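Packing less for a week away

I spent most of February living out of one bag. A job that was supposed to take two days turned into three short trips, and by the second one I was tired of dragging a suitcase with a bad wheel up the station stairs. So I put the suitcase in the closet and made myself use a plain black fabric bag with a zipper. 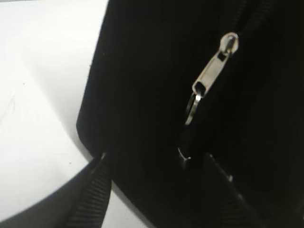
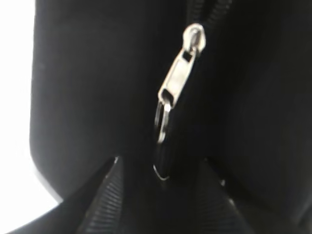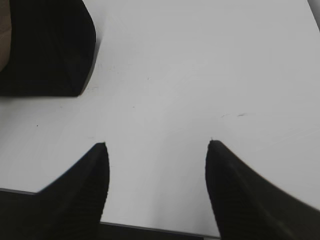
The first trip with it went badly. I packed the way I always had, which meant picking things up until there was no more room. I took four shirts and wore two. I took a hardback and read the free paper. I had a full bottle of shampoo in a hotel that had shampoo screwed to the wall.

Before the second trip I laid everything out on the bed the night before and left it there. In the morning I put back whatever I couldn't remember choosing. That got rid of a sweater, a spare belt and a second charger. It sounds like a small thing, but the bag closed without me leaning on it.

What I take now for up to 7 nights:

Two pairs of pants, one of them on me. Three shirts. A light sweater if the forecast says so. Socks and underwear for four days, then I wash them in the sink. One pair of shoes, worn. A toothbrush, a razor and a bar of soap in a tin. Phone, charger, keys, and a notebook I usually forget I have.

Sink washing is the part people argue with me about. Lachlan Paewai, who I shared an office with for years, thinks it is miserable and would sooner pay the hotel. I don't mind it. Wring the socks out, roll them in a towel, stand on the towel, and hang them somewhere with moving air. In Kereama they were dry by breakfast. In Grumgate the room had no window that opened and I put on damp socks at 6 a.m., so it doesn't always work.

The shoes took longer to sort out. I used to bring a good pair and a walking pair. Now I wear one dark pair that can do both jobs well enough. They are not great at either. I walked from the Cadix ferry to the guesthouse in them, 124 steps uphill at the end of it, and my heels were fine.

Weight matters more than size, I think. Airlines care about size, but my shoulder doesn't. A half-full bag with a laptop and two books in it is worse to carry than a full one of clothes. I leave the laptop home when I can get away with it.

I did miss a few things. An umbrella, twice. Nail clippers. A proper coat on the last morning in Grumgate, when it sleeted and I stood in a bus shelter wearing all three shirts. I would still make the same choice, except for the coat.

Next trip is in the spring and it's ten days, so the list will need another look. I may add a fourth shirt - I haven't decided.

Recent posts
Fixing the back gate, again
A slow weekend in Kereama
Soup that keeps four days
Why I stopped buying guidebooks
The Noltorier night train, with and without a bunk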